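Workroom 7 Safety Walk, Salinas building
January 24, 2019
Inspector: Graciela Montecinos

Exit door: OK. Opens fully, closer a little slow.
Extinguisher: OK. Tag current.
Outlets: Fix. Cover plate cracked by the sink.
Carpet seams: OK. Recheck in July.
Shelf load: OK. Posted limit 200 lb, label legible.
Lighting: Fix. One tube flickers over the door.
Metal bin: OK. Scuffs and scratches are surface wear. Leave the two holes in the floor of the bin open.
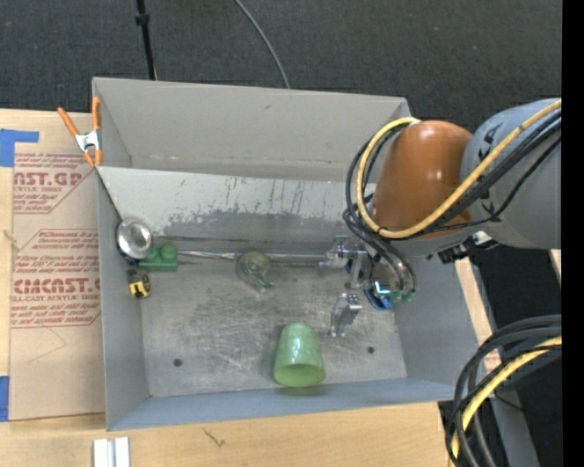

First aid kit: Fix. Gauze and eye wash low. Elba Domínguez to reorder.
Aisle width: OK.
Open items go to Chaminda Debnath.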